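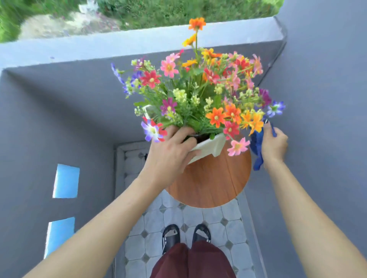 Marcela Ševčík wrote:

> I have been offered a place on a twelve-week portfolio course by a place called
> Hatmont, and they want 654 pounds before I've met anyone. The woman on the
> telephone was very friendly and said most of their girls over forty are working
> within the season. I have never modelled in my life, apart from a knitwear
> leaflet for my cousin. Should I pay it? And do I need the book of photographs
> first, or does the agency sort that out? I feel a bit foolish asking at my age.

Dear Marcela, and hello to everyone else,

Please don't feel foolish. I was forty-six when I did my first paid job, which was standing beside a garden gate in a mackintosh for a mail-order catalogue, and I asked far sillier questions than yours. I once asked a booker whether I ought to bring my own sandwiches. (The answer was yes, as it happens, and I still do.)

To take the money first. I don't know Hatmont and I won't say anything against people I've never dealt with, but I would keep my purse shut for now. An agency that wants you on its books earns its living from commission on the work it finds you. A course is a different business altogether — the people running it have been paid whether or not you ever stand in front of a camera again. Some courses are good fun and you may come away walking better and feeling braver, and if that's what you'd like for your money then go and enjoy it. Only do ask them, in writing, how many from last year's course are now with an agency, and which agencies those are. Then ring one or two of the agencies and see whether they've heard of the course. If the friendly woman becomes less friendly at that point you will have learned something for the price of a phone call.

Now the photographs. You do not need a book to apply. Nearly every agency that takes what they call classic or commercial faces will look at plain snapshots: one of your face straight on, one in profile, one full length, one smiling with teeth. Stand near a window in daylight, against a wall with nothing much on it. Hair off the face, next to no make-up, jeans and a vest top or something equally simple. Get a friend to take them and don't let her tilt the camera. My own first set had a clothes horse in it and they took me on regardless, but I wouldn't recommend it.

Send your height, your measurements as they are this morning and not as they were before the children, your shoe size, and your town. They do ask about the town, because a good deal of catalogue work comes up at a day's notice and they like to know who can get there. Put the knitwear leaflet in too! It counts, even if it was for your cousin.

If an agency does take you on they may suggest some test shots and a card, and there may be a modest charge for printing, or for a page on their website. That is fairly common, but you should see the amount before you sign and have a few days to think about it. I paid for 111 cards at the start (an odd number, the printer had made a mistake with the order) and I still have a shoebox of them with my old fringe on.

What you can expect to earn is harder. In my second year I made 3198 pounds before commission, which sounds rather nice until you take off the trains, and the year after that it was 3540. I kept up my mornings at the building society all the way through and was glad of them. July was always dead for me, and then everybody wanted winter coats at once. Do put something by for tax from the very first job — I didn't, and had a miserable January.

One more thing and then I'll let you all get on. Castings can be dispiriting when you're new. You'll sit in a corridor with a dozen women who look like your sisters, be seen for two minutes, and hear nothing at all afterwards. It very rarely means you did anything wrong. Take a book, and bring flat shoes for the walk home.

Do write and tell us what you decide, and if you'd like me to look over your snapshots before you send them I'd be delighted.

With love to all,
Bridie

Posted by Bridie, 6 May 2024

Comments

Col: Same goes for men, by the way. I was quoted for a course as well and joined an agency on four phone snaps instead.

Marcela Ševčík: Thank you so much, Bridie. I've asked them the question about last year's course and am waiting to hear. My neighbour is doing the photographs at the weekend.

Pen: Could somebody say what "next to no make-up" means? Is tinted moisturiser allowed?

Bridie: Yes, Pen, and a bit of mascara if your lashes are fair like mine.

Recent messages

Hand modelling: gloves, and what to do about gardening
Signing with two agencies at once
Re: Re: Travel expenses for fittings
What to write on the casting form under "special skills"
Shoes, half sizes and stylists who don't listen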